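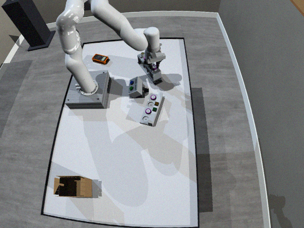 Ticket 187, Stiravine sim export. Batch of 500 knob runs came out of the Tamier scene with bad gripper labels. In 119 of them the gripper is marked "closed" while it is still coming down. Runs where it hovers over the long dark gray device with a purple-ringed knob by the fingers are the worst. The panel with the other two purple-ringed knobs uses the same label rule.

Tried: reran 5 seeds with shadows off. No change.

Cause: label read from the command, one step early. Now read from finger position.

Status: bad runs pulled, rerun queued on Lerneo.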